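Gripper trials at Duvdale: frequently asked questions

What are you comparing?
Two parallel grippers and one linkage gripper, all on the same arm with the same controller. The parallel ones are the Feteck short-stroke and the Feteck long-stroke. The linkage gripper is the Pearce. We also try two positions for the wrist camera, but only with the gripper that did best in the first round.

Why only one arm?
We own one arm that can be spared for this. Changing arms would also mean redoing the calibration and the mounting plates, and then we would be comparing arms.

Who runs the trials?
Mohcine Bouzid sets up the tasks and runs them. Jytte Ravn keeps the controller settings and the results table. Questions about a single run should go to Mohcine with the run number in the subject line.

How many runs does each gripper get?
Each gripper gets 3000 runs in simulation and 40 on the real arm. The simulated runs are used to drop settings that clearly don't work. The real runs decide the result.

What counts as a successful grasp?
The object has to leave the surface, stay in the fingers for 9 seconds, and be set down inside the target area. A grasp that slips and recovers still counts, but it is flagged in the table. Pushing the object into the target area does not count.

Do you change the finger pads between grippers?
No. All three use the pads they shipped with. We know the Pearce pads are softer. Several people have asked for a round with matched pads, and it is on the list for after March.

What does the controller do when the fingers meet something unexpected?
It stops closing at the force limit, waits, and opens again. The limit is the same for every gripper. On the long-stroke Feteck this makes the fingers stop early on soft items, and we have left it that way for the first round.

Can I see the settings?
Yes. They are in the Goltby folder with the results table. Each row has the gripper, the speed, the force limit and the camera position. If a row has no camera position, it is from before we added that column.

Why does the wrist camera position matter so much?
Because the gripper is always in its own way. Close to an object, the fingers and linkage cover a good part of what the camera would otherwise see, and nearby furniture or panels can take up much of the rest. Shadows on a grained surface don't help either, as a dark edge can be a part or can be nothing at all.
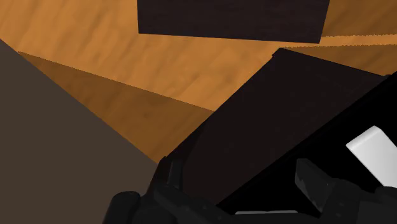 Moving the camera farther back gives a wider view but makes small parts harder to pick out. With the closer mount, the best score so far is 87 percent in simulation. We don't have enough real runs with the far mount to put a number next to it.

Do you use the simulated images to train anything?
Not in this project. They are kept so that we can look back at a failed run - mostly to check whether the object was in view when the fingers started to close.

Can I send in an object to be tested?
Yes, if it fits in the fingers of all three grippers and you don't need it back soon. Write to Jytte first with the size and weight.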